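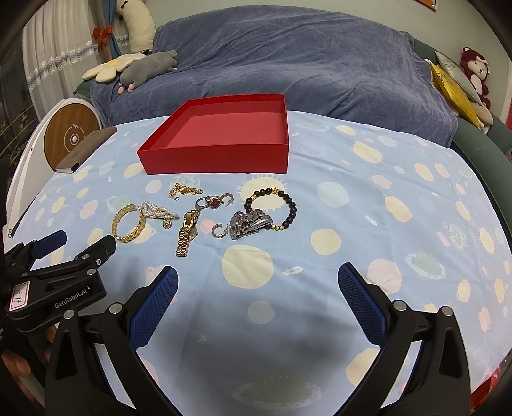 Stistasar runs youth and amateur football in Pronley, with 216 registered players in teams from under-eights to seniors. Sơn Bạch is head of coaching. Squads train twice a week, and home matches are played on the Zisaleck ground. Jewelry of any kind is removed before training and matches, and players may leave it at the desk in an open box like the red cardboard one shown. Taping over rings or earrings is not accepted.

Preseason starts in August. Trial sessions are limited to 50 places per age group. The Dương indoor hall is used in winter and has seating for 200. Membership costs $100 per season, payable at registration, and covers league fees and match kit.

Shares: 16
Comments: 2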